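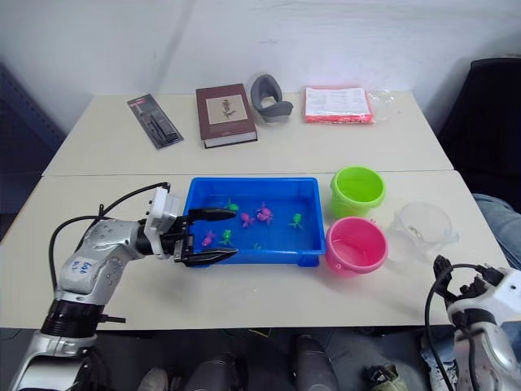
Water play indoors - how do you keep it from taking over the house?

Forum > Rainy day ideas
15 replies | 98 shares

Nestamia wrote:
My grandson is three and water mad, and all through July he had the yard for it. Now we're stuck inside and I've moved the whole business onto a table: a blue tray with shallow water, the little pink and green plastic fish, and two small buckets to put the catch in. He is in heaven, bless him, and I am on my knees with a towel every afternoon. How deep do you all fill yours? And do you put anything down underneath? I'd love to hear what has worked in your homes, because I really don't want to be the grandma who says no to fish.

Parach wrote:
Oh, this brings me back! We had a tray like that for both of my girls and it lived on the kitchen table for most of a winter. I keep the water low, just enough for a fish to float, and I fold a bath towel under the tray so it sticks out on the side where the child stands. Two buckets is plenty - green fish in the green one, pink fish in the pink one, and there goes half an hour while you drink your coffee.

Fabrice Marchal wrote:
I'm going to disagree a little, in a friendly way. A tabletop is the wrong height for a three-year-old. They tip the bucket toward themselves and it all goes down the shirt and onto the floor. Put the tray on the floor of the shower or in an empty tub and sit beside him on a stool. We did it that way with our son and I don't think I mopped once.

Parach wrote:
Fabrice, that's fine if you have the knees for it! I couldn't sit by a tub that long, and mine liked standing up to work anyway. A sturdy step stool took care of the height for us.

Tobiloba Edet wrote:
I run a small playgroup out of my house and we use tables, with 300 ml of water per child to start and a clear plastic cup for scooping. When it's gone, it's gone, and they get very careful with the last of it. Do dump the tray and dry the fish when you're done, though. Ours got slimy inside from being left overnight and I had to throw out the whole set.

Nestamia wrote:
Thank you all, you're so kind. I'll try the towel and the smaller amount first, and if that fails, Fabrice, it's off to the tub with us.

We use cookies to remember your settings. Accept | Manage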